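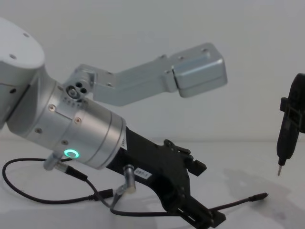 Notas para la ponencia: trazabilidad de envases en plantas de selección

Diapositiva 1. Presentación

Saludo breve. Mencionar a Ivone Queiroz, coautora de la parte de muestreo. El turno es de tarde y el proyector tarda en arrancar; llevar la copia en PDF.

Diapositiva 2. Alcance

Hablamos solo de envases ligeros de origen doméstico. Quedan fuera vidrio, textil y voluminosos. Si preguntan por el canal comercial, remitir al anexo B.
La planta de referencia es Arellano. Los datos proceden de la campaña de septiembre.

Diapositiva 3. Método de muestreo

Se tomaron 69 muestras en la línea de rechazo, todas aguas abajo del separador óptico. Masa media por muestra: 9 kg.
Caracterización manual, con doble lectura en las fracciones PET bandeja y film. Explicar por qué el PET bandeja se separa del PET botella: distinto comportamiento en el lavado y distinta salida comercial.
Pausa. Dejar leer la tabla.

Diapositiva 4. Identificación del lote

Povevness asigna un código a cada bala en el momento del prensado. El código recoge turno, fracción y procedencia del camión. No recoge la composición, y este es el punto débil: dos balas con el mismo código pueden diferir bastante en humedad e impropios.
Decir «código de bala» y evitar «pasaporte», que se confunde con el pasaporte digital de producto.

Diapositiva 5. Resultados

La base de datos contiene unas 900 balas registradas. La discrepancia entre el peso declarado y el de báscula se concentra en el film. Apuntar que Sanico y Funska usan criterios de tara distintos, por lo que sus series no se suman en el gráfico.
No entrar en precios.

Diapositiva 6. Limitaciones

Una sola planta, una sola campaña. Sin datos de invierno. La humedad se midió en descarga y no en prensa.
Mārtiņš Grigaitė propuso repetir el ensayo con báscula en línea; está pendiente de calibración.

Diapositiva 7. Preguntas

Reservar 9 minutos. Si sale el tema de los depósitos con retorno, contestar que el modelo no los contempla.
Tablas completas en el anexo A.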